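Subject: Re: Skasstead winter timetable, Friday evening rotation
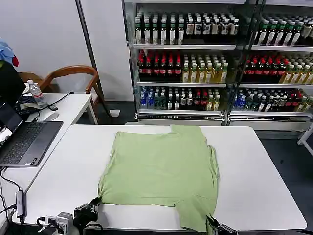 1. Slot times

The Skasstead desk has confirmed the evening departure at 18:40 local, with the return leg blocked at two hours five minutes. Skisov had asked for 18:15. That slot is held by a freight operator until the end of October and will not be released early.

2. Passenger figures

On Friday, list member at Rutkowska Travel wrote:
> The summary sent round last week gives 1,793 seats sold
> on the Skasstead route for the month. Our own count from
> the booking files is 1,602. Which one goes into the route
> review? Also, is the Pluto feed still counting group
> holds as sales?

Both figures are correct for what they measure. The 1,793 total includes group holds with a deposit paid but no names entered. The 1,602 total is named passengers only. The route review uses named passengers, so please quote 1,602 and ignore the earlier summary.

Pluto does still count group holds as sales. The setting can be changed per agency, but the change applies from the next monthly run and does not alter past reports. Agencies that want it changed should write to the feed desk before the run, giving their agency code.

3. Minimum group size

The group fare on this route stays at 16 passengers for the winter. Infants without a seat do not count towards it. If a group drops below 16 after the deposit, the fare is recalculated at the individual rate on the day of ticketing, and the deposit is carried over.

4. Baggage on the connecting coach

The coach from Skasstead airport to the town takes 2 pieces per person in the hold. Skis and boards count as one piece if bagged together. The coach operator has not yet said whether the later bus will wait for a delayed arrival. Until it does, please do not sell the coach as a guaranteed connection.

Corrections to the slot times to the list, please, and booking queries to the desk as usual.

--
Route planning, Skisov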